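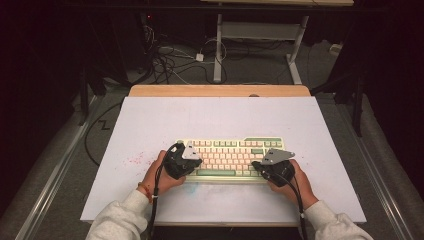

글: Panagiotis Papadakis

# Nirkport 공개일에 다녀왔습니다

1월에 Nirkport에서 Prinetti 연구실의 공개일이 있었습니다. 저는 한국어로 글을 쓰는 것이 아직 느리지만, 이번 소식은 제가 직접 쓰고 싶다고 편집부에 부탁드렸습니다.

신청한 사람은 57명이었고, 한 조에 6명씩 들어갔습니다. 우리 조는 오후 조였습니다. 복도에서 외투를 맡기고 잠시 기다린 후에 어두운 방으로 안내를 받았습니다. 방의 가장자리는 거의 보이지 않았고, 흰 판이 있는 작업대 쪽만 밝았습니다.

제가 제일 오래 본 것은 키보드 작업입니다. 작업자가 양손에 검은색 그리퍼를 하나씩 잡고, 크림색 기계식 키보드 위에서 움직입니다. 키는 분홍색과 흰색이 많고 스페이스 바는 연두색이어서, 저는 처음에 사탕 가게를 생각했습니다. 그리퍼 위에는 은회색 금속판이 붙어 있고, 검은 케이블이 손목 옆으로 내려옵니다. 연구실에서는 이렇게 사람이 한 동작을 기록하고, 나중에 로봇 팔이 배우는 자료로 사용한다고 설명했습니다. 지금까지 모은 기록은 2,044개라고 합니다.

설명이 끝난 다음에 우리도 한 사람씩 연습용 그리퍼를 잡아 보았습니다. 시간은 최대 30분이었습니다. 저는 키 하나만 누르려고 했는데 옆의 키도 같이 눌렀습니다. 손가락으로 할 때는 생각하지 않는 일을 그리퍼로 할 때는 전부 생각해야 합니다. 어느 높이에서 내려가는지, 언제 멈추는지, 다른 손은 어디에 두는지 말입니다. 같은 조의 한 분은 피아노를 배운 적이 있다고 하셨는데, 그래도 어렵다고 웃으셨습니다.

질문 시간에는 왜 하필 키보드인지 묻는 분이 계셨습니다. 키가 작고 간격이 좁아서 위치가 조금만 틀려도 바로 알 수 있기 때문이라는 대답이었습니다. 저는 케이블이 불편하지 않은지 질문했습니다. 오래 하면 팔이 무거워진다고, 그래서 작업자가 자주 쉰다고 합니다.

Flinby 전시실은 시간이 부족해서 입구만 보았습니다. 다음 방문 때는 그곳부터 가려고 합니다. 같이 가고 싶은 회원은 Athanasiadis 모임 게시판에 이름을 남겨 주십시오.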